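Workshop > Tips & Tricks > Working Beside the Arms

We use cookies to remember your settings. By staying on this site you accept them. OK

Tips for sharing a bench with a pair of robot arms

When the arms came to our packing and sorting room at Solheim in January, I'll admit I worried most about my knees (all that bending under the bench for cables!) and a little about my job. The job is still here, only it has more tidying in it and a good deal less reaching, and my shoulders have been thanking me ever since. Jörg Kröger on the next bench asked me to write down what we've learned, so I have, and I hope it helps the folks starting up at Esia.

Set the table before you start the run. Boxes, bowls and cups each get a home, and anything tall, like a cup with a marker standing in it, goes where you can still see past it. Leave two finger widths between things. We call our left arm Greta, and Greta needs room to get her fingers down the sides of whatever she's picking up.
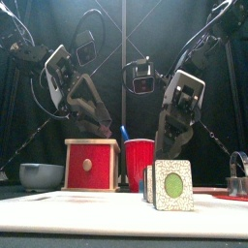
Wipe the tabletop at every break. A damp cloth with a drop of dish soap takes off most smudges, and for stubborn marker I use rubbing alcohol on a folded rag, with the arms stopped and parked, please. Dry it well afterward. Camera lenses get their own soft cloth, kept in a drawer away from the bench rags.

Look at the cable loops, too. They want enough slack for the longest reach, but a loop that rubs on a bracket will wear through sooner than you'd think, and ours did, after 90 days.

Then there's the people side. We now trade places every 2 hours, one person watching and one restocking, and it has done wonders for tempers. Whoever is watching keeps the stop button within reach and leaves the phone in a locker. Write down every stop in the log, even the silly ones. Ours had 952 lines at last look, and I still flip back through it over coffee when Greta is being stubborn.

Updated 7/12/25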